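# Why does bread rise?

If you mix flour and water and put it in the oven, you get something flat and hard, like a cracker. So how does bread become soft and full of holes? The answer is a very small living thing with the name yeast.

Yeast is so small that you can not see one of them alone. In the packet they look like brown sand, and they are sleeping. When you give them warm water and flour, they wake up and start to eat. They like sugar most of all, and there is sugar hiding inside the flour.

When yeast eats, it makes a gas. It is the same gas that makes the bubbles in soda. The dough is stretchy, like a balloon, so the gas can not run away. It stays inside and pushes - and the dough grows!

## Try it at home

Ask an adult to help you.

1. Put 224 grams of flour in a big bowl.
2. Add a small spoon of dry yeast and a little salt.
3. Pour in warm water, slowly, and mix until you have a soft ball.
4. Push and fold the dough for 6 minutes.
5. Cover the bowl and wait about 50 minutes.

Look at the dough again. Is it bigger? Press it with one finger and see how slowly the hole closes.

In December, when the kitchen is cold, the dough needs more time. My grandmother in Pullia put the bowl under a blanket, and we children were not allowed to touch it for 2 hours. 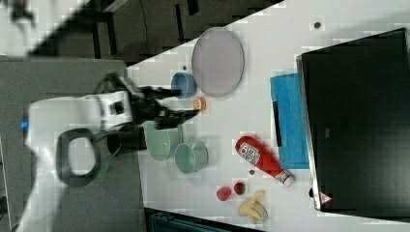

*A lavender plate and a blue cup on a white table.*

## What happens in the oven?

First the heat makes the gas bigger, so the bread jumps up a little more. Then the yeast dies and the dough becomes firm around the bubbles. When you cut a slice, look for the holes - each one was a bubble of gas.

Written by Aarti Nishad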